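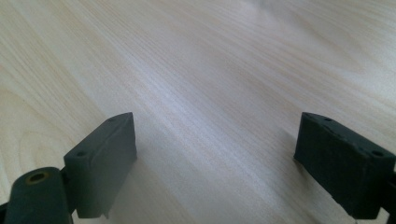

Surfaces and Finishes, Evening Course
Handout 4: Reading a Tabletop
Tutor: Hema Devadiga
Workshop assistant: Dede Nutsugah

Bring this sheet with you. Last term I printed 80 and ended up teaching from the back of a seed packet.

What this session covers

Last week we did legs, joints and the many ways a table can wobble. This week we stay on top. By the end of the evening you should be able to look at a pale wooden top, say something sensible about its grain, and clean it without making it worse. The third part is where most marks are lost.

We won't be naming species. Everyone wants to. Someone will lean over a blond top and say "ash" in a confident voice, and someone else will say "beech" in a more confident one, and there goes the tea break. Colour alone won't settle it, and stain and varnish muddy the matter further. Write down what you see and leave the label blank.

Words you will need

Straight grain. Lines running more or less side by side along the board. Easy to work, easy to wipe, slightly dull at parties.

Cathedral grain. Long nested loops or arches, like a row of church windows drawn by somebody in a hurry. You get it when the saw passes through the growth rings at a shallow angle. Often found on the same top as straight grain, so don't stop looking once you've found one.

Figure. The general pattern of a surface, including anything that shifts as you move your head. Not to be confused with Figueroa, which is the name of the café downstairs and closes at nine.

Sheen. How much light comes back at you. Matt, satin and gloss are the usual words. "Nice" is not a sheen.

Glare. Light coming back so strongly that it hides the grain. Glare tells you about the lamp and the finish together, and you have to separate the two yourself.

Looking along the light

Stand at one side of the table and find the brightest patch. Now crouch until it slides away from you. On a smooth top the grain will go pale and silvery inside the bright band and come back warmer outside it: creams, beiges, sometimes a faint pink that people insist on blaming on the bulbs. The wood is the same colour all the way across. Your notes should say so, and should also say where you were standing.

On a pale top with fine, close grain, pick one line and follow it with a finger held just clear of the surface. Does it stay straight? Does it bend into an arc, or fan out from its neighbours? Do this for three lines before you write anything. Those who write first tend to produce the sentence "the grain is wavy", and I have a drawer full of those.

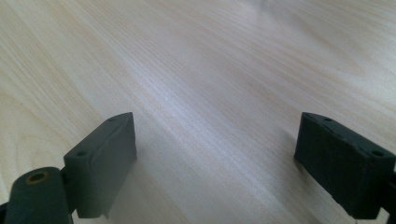 Cleaning, in the right order

1. Clear the top. All of it, including your coffee.

2. Dust with a dry cloth, going with the grain. Crumbs and grit dragged across a finish will scratch it, and the scratches will be far more visible than the crumbs were.

3. Wring out a second cloth until you think it's dry enough, then wring it again. Wipe with the grain.

4. Dry at once. Air drying is for socks.

5. Crouch and check against the light, as before. Smears show up best in the bright band.

6. Leave the polish alone. I know about the tin of Komelar in the cupboard. It was there when I started and it will be there when I retire.

Homework

Choose one wooden surface at home and draw a palm-sized patch of it in pencil, then write 12 lines on what the light does to it at breakfast and again after dark. Kitchen tables are fine. The lid of a piano is showing off.

Hand your work to Dede in room 19 before the next class. Please do not slide it under the door, as there is a mat on the other side and it eats paper.

Next session: rings, heat marks and other evidence of guests.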